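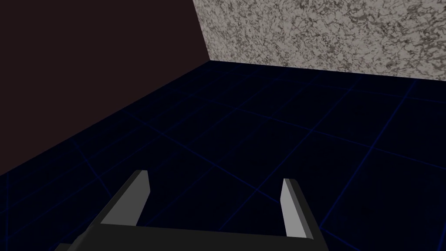

Print this page | E-mail this page

Filed under: Course materials > Radio and Health > Unit 4

Unit 4: Exposure to Radio Waves from Household Devices

Course leader: Dalia Bouazza. Notes revised in December by Erdal Karabulut.

4.1 Scope

This unit considers the radio-frequency fields produced by wireless routers, cordless telephones and baby monitors. Mobile handsets were treated in Unit 3 and are mentioned only for comparison. Students should have the definitions of frequency, wavelength and power density to hand.

4.2 Ionising and non-ionising radiation

Radio waves are non-ionising. A single photon at these frequencies carries far too little energy to remove an electron from an atom or to break a chemical bond. The established effect of strong radio-frequency fields on the body is heating, and exposure limits are set with a margin below the level at which harmful heating occurs. Students are reminded that the word "radiation" covers visible light as well as X-rays, and that written answers must state which kind is meant.

4.3 Distance

In open space, and at a sufficient distance from the antenna, power density falls with the square of the distance. A person who moves from one metre to two metres away receives a quarter of the power density. Indoors the rule is less exact. Walls absorb part of the signal and metal surfaces reflect it, so readings taken in a furnished room may depart from the calculated value.

4.4 Duty cycle

A router does not transmit continuously. Its average output depends on the share of time it spends sending data, known as the duty cycle. A device with a peak output of 50 milliwatts and a duty cycle of 6 per cent has an average output of 3 milliwatts. Peak and average values must be labelled separately in all coursework.

4.5 Practical exercise

Working in pairs, students will measure the field near the router in the Fendow teaching room. Readings are averaged over 30 seconds at each marked position and entered in the log sheet. Mobile telephones must be switched off during measurement. Tuva Viklund will issue the meters and should be told of any fault before work begins.

4.6 Preparation for Unit 5

Read the Rønning handout on shielding materials, sections 1 and 2, and bring a completed log sheet to the seminar.

This site uses cookies to remember your settings. By continuing to browse you accept our cookie policy.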